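Speaker notes, Ánh Đỗ
Trilau gripper comparison, talk of 15 minutes
December 18, 2019

Slide 1. Opening
Say good afternoon and thank Huệ Huỳnh, who made the test plan with me. Say which question we wanted to answer: for sorting small mixed toys, should we keep the Cuser gripper or change to the Hầu? Please speak slowly here. Last time I lost the people in the back already in the first minute.

Slide 2. The task
The arm takes one toy from the full tray and brings it to the sorter box with the three round holes. We have balls, soft things, a cloth. I did not want only easy shapes. With only hard balls, both grippers look very good and we learn nothing. 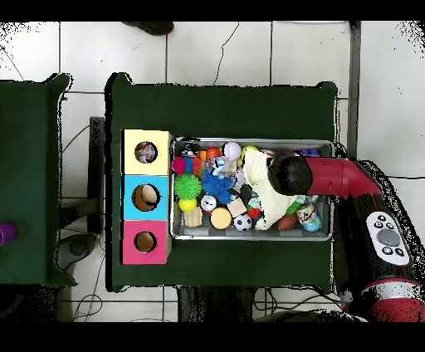
Work area with the toy tray, the sorter box and the arm over the cream cloth.

Explain the rule for one attempt. The arm may close its fingers two times. If the toy falls, the attempt is failed, also when it falls in the correct hole by luck. Huệ and I discussed this rule a long time. Somebody from Cumthorpe will maybe ask about it, so keep the backup slide ready.

Slide 3. How much we tested
3538 attempts in total, both grippers together, same arm and same controller settings. We began in April with the Cuser. The Hầu came later, and we repeated the first 200 attempts with it in the same order of toys. Mention that the order is in the handout.

Slide 4. The overhead camera
This is the part where I usually talk too long. Two minutes maximum.
The depth image has holes at the edges of objects, and the edge of the arm is the worst place. When the arm goes across the work area, it also hides a part of what we want to see. 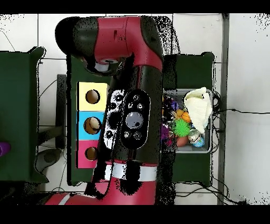

So we compared two ways. First way: take the image, then move, and trust the old image. Second way: take a new image during the approach and fill the missing depth from the neighbor points. The second way is slower, but it helped with the spiky balls. With the cloth it made no difference that I could measure.

Slide 5. Results by type of toy
Hard balls: almost the same for both. Spiky balls: Hầu is better, the fingers are softer. Cloth: Cuser is better, and this surprised me. Flat round things: both are bad. Do not read all the numbers, the table is on the slide. 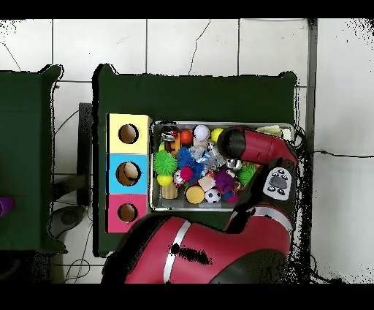

The crowded corner of a tray is still our biggest problem. Of the failed attempts, 152 were a finger touching a neighbor toy before it reached the right one. A different gripper does not repair this, we need a better choice of the approach angle.

Slide 6. What we propose
Keep the Cuser for the cloth tests, use the Hầu for everything else until the summer. Ask for a second camera from the side. Then questions. If there is a question about price, give it to Huệ.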